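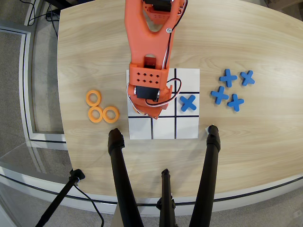
Giltumura game and toy fair, a visit report

Posted in: Trips and Visits / Games and Play

I went to the Giltumura fair on the last day before the holiday closing, December 22, 2021. I had wanted to go already in October, when the big edition is held, but I was ill that week and my ticket was moved to the winter one. The winter edition is smaller. It has 67 stands in one hall, and you can see all of it in an afternoon if you do not sit down to play. I sat down many times.

The hall is a former market building near the bus station. From Riihimäki I had come by train and then by bus, and the bus stops almost at the door. The entrance costs 3 euros, paid in coins or by card, and you get a stamp on the hand. The cloakroom is free but the line for it was long, so I carried my coat the whole time. I do not recommend it. It is warm inside, especially under the gallery where the lamps are low.

The left side of the hall is for new board games in big boxes. I walked through it quickly. There were many people, and most tables had a waiting list for the demonstration. What I like is the other side, where small makers show simple games, the kind which have a few pieces and rules that fit on a card. This is where I spent most of my time.

The first longer stop was at Wudach, a workshop that makes pieces for old games: checkers, mill, tic-tac-toe, dominoes. They sell the pieces separately, in paper bags, and you can choose the color yourself. I bought a bag for mill, because at home we have been playing with buttons for years. The man at the stand explained to me that people lose pieces much more often than boards, and that he could live only from replacing them. He had a tray full of single pieces that visitors brought for matching, some of them very old and worn at the corners.

I have a weakness for tic-tac-toe, even if everybody over the age of ten knows how to get a draw. The chunky X pieces are pleasant to take in the hand, and a blue X on a white board is easy to read from the other side of the table. My grandfather drew the grid with a pencil on the edge of the newspaper, and we played until the margins were full. With real pieces the game becomes slower. You hold the X, you think, you put it down, and it makes a small sound. Children at the fair did the same thing as I did as a child: they took the center first and looked very proud.

I also learned there about some variations which I did not know. In one of them each player has only three pieces, and when they are all on the board you must move one of them to a free square. In another one the player who makes a line of three loses. I tried the second one with a girl of perhaps eight years and I lost two times, which means that I made the line two times. She was very patient with me.

At the back of the hall was Trinetti, who make tables for playing. I liked these more than I expected. The edges are rounded, the height is a little lower than a dining table, and the surface is pale and calm so that the pieces are easy to find. The price is not for me. The smallest one I asked about cost more than my bicycle. But I stayed there to rest my feet, and they did not mind — they even gave me a glass of water.

Food is the weak point. There is one counter, with soup, sandwiches and a sweet bun with cardamom. The soup was finished before two o'clock. I ate the bun standing, holding my coat under the arm, and I got sugar on it. Next time I will bring my own lunch and eat it on the stairs, as the regular visitors do.

In the late afternoon there was a small tournament with 29 players. You could sign up on a sheet of paper by the stage. I did not play, I only watched. The games were short and the rounds changed quickly, and the noise of chairs was louder than the people. The prize was a basket with games from several stands. I had to leave before the final for my bus, so I can't tell who took it home.

Some practical notes. The fair opens at ten and the makers begin to pack well before the closing time, so do not leave the small stands for the end. Many of them take only cash. The toilets are downstairs, behind the cloakroom. If you come with children, ask for the paper with the game rules at the information desk — it is printed in three languages and costs nothing. I took one copy for me and one for my neighbor, whose son is now in the age when he wants to play the same game again and again until dinner.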